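Chapter 3
Joining Fabric: Seams, Tapes and Closures

Learning goals
After you study this chapter, you should be able to name the main types of seam, choose a stitch length for a given cloth, and explain how a closure changes the strength of a sewn product.

3.1 Why the joint matters

In Chapter 2 we looked at cloth as a flat material. A finished product is almost never flat. It is made of panels, and the panels must be joined. When a bag or a jacket fails in daily use, the cloth itself is often still good, and the damage begins at the joint. For this reason the designer should plan the seams at the same time as the shape.

Sheena Rennie, who taught pattern cutting in Grekgate for many years, asked her students to draw the seams first and the outline second. The students found this order strange in the beginning. After one term, most of them kept it.

Three things decide how a seam behaves: the cloth, the thread and the distance between the stitches. If the stitches are too close in a tightly woven cloth, the needle holes make a line of weakness, similar to the line on a sheet of stamps. If they are too far apart, the seam opens when it is pulled, and the thread can be seen between the two panels.

3.2 Closures

A closure is a joint which the user can open and close again. Buttons, hooks, snaps and zippers all belong to this group. The zipper is special because it spreads the load along its full length. It also brings a difficulty, as its tape must be sewn to a panel which may be softer or stiffer than the tape.
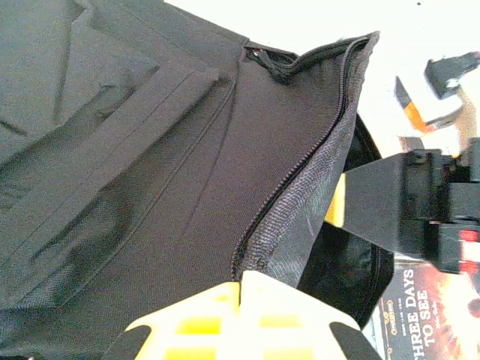 Figure 3.1 Zipper on a black nylon bag, with stitched seams in the fabric.

On a curve, the tape needs more attention than on a straight edge. Pin it first, then baste it by hand, and only after that use the machine. In Exercise 13 you will sew one straight zipper and one curved zipper in the same cloth and compare the two results.

Key words: seam, seam allowance, stitch length, baste, tape, closure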